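4. Cover boards and the lizards that decline to use them

4.1 Placement

Cover boards are the least glamorous tool in reptile survey work. A sheet of plywood is put on the ground, the surveyor goes away, and with luck something has moved in underneath by the time the surveyor comes back. We put out 21 boards on the Correa tract, along a single line running 500 meters from the lower gate to the dry wash. The line was meant to be straight. It has a bend in it where it meets a very large patch of prickly pear, and we let the prickly pear win.

Boards were left to weather through the winter before the first check counted. Fresh plywood smells like a lumberyard, and lizards seem to hold this against it. By spring most of the boards had grayed, two had warped enough to let in daylight, and one had been carried off, presumably by a person with a small carpentry project. It was replaced with a piece cut from the same stock, and its first month of checks was dropped from the analysis.

Each board was lifted toward the observer, so that anything with an opinion about the matter could leave in the other direction. Air temperature and the temperature under the board were taken with a Pernix probe, which worked well except on the mornings when it was left in the truck. Those mornings appear as blanks in the temperature columns. We have not filled them in.

4.2 What was under them

Mostly beetles. After the beetles came crickets, and after the crickets, alligator lizards, which like shade and damp and took to the boards as if they had ordered them. Western fence lizards were everywhere on the tract and almost never under a board. They preferred to sit on top, in full sun, doing push-ups at us while we wrote down that the board was empty. The field sheet had no box for this in the first season. A box was added in November, when the lizards had largely stopped doing it.

Side-blotched lizards fell somewhere in between. They used the boards nearest the wash on cool mornings and ignored them once the ground had warmed. Skinks were found under the boards on the shaded slope and nowhere else, and the young ones, with their bright blue tails, were the only animals in the study that the first-time helpers named correctly without being told. Adults of the same species, which lose most of the blue, were called nearly everything else.

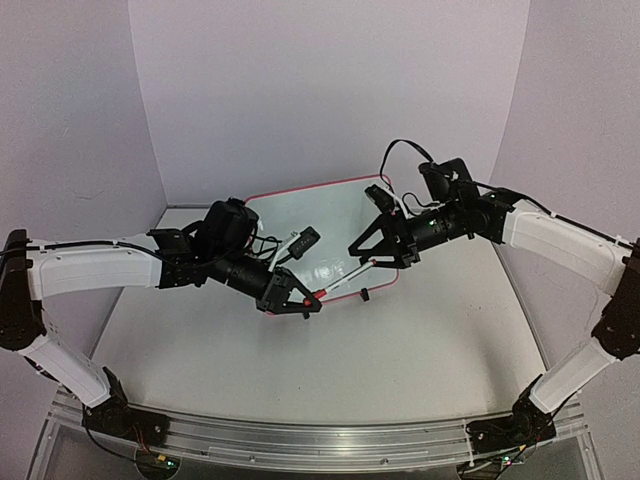
Vol. 9, No. 2, p. 47

Figure 3. Two robot arms reaching toward the center of a light gray tabletop, grippers nearly meeting over a white marker.

4.3 Comparison with public reports

To find out how far the boards were misleading us, we set their results against lizard reports sent in through Hona, the sightings service used by hikers in the Skuvon Hills. The export was pulled on Sep 26, 2024, and held 3,783 reports. Of these, 1,353 came with a photograph good enough to name the animal to species. The others offered a blur, a tail going into a bush, a rock that somebody felt strongly about, or no photograph at all.

The two sources disagree in a way that is almost restful, being so easy to explain. Hikers walk on open trails in the middle of the day and report what sits on open trails in the middle of the day. Fence lizards lead the public list by a wide margin, and the alligator lizard barely makes a showing. Our boards say the reverse. Anyone relying on the boards alone would conclude that the hills are run by alligator lizards, and anyone relying on the public would hardly know there were any.

Names given by the public were also checked against the photographs. The commonest mistake was to call an alligator lizard a snake, usually in capital letters. The error is easier to forgive than it sounds. The legs are short, the body is long, and the animal moves through leaf litter with a side-to-side swing that would worry most people who had just put down a sandwich. Visible eyelids and an ear opening settle the question at once, provided one is willing to lean in, and the tone of the reports suggests that few were.

The second mistake was to take fence lizards and side-blotched lizards for one another. Size is a poor guide, as a young fence lizard is the same length as a grown side-blotched. The dark spot behind the front leg is better, when it can be seen. The scales are better still: keeled and pointed on the fence lizard's back, small and much smoother on the other. From six feet up, both are simply brown, with an attitude.

4.4 Limits of the comparison

The boards covered one tract and the reports covered the whole range of hills, so differences in habitat are mixed in with differences in method. We have no good way of pulling them apart with the present data. Repeat sightings are a further problem. At least one fence lizard on the railing at the main trailhead seems to have been reported by every family that parked there, and we cannot say how many of our records are him.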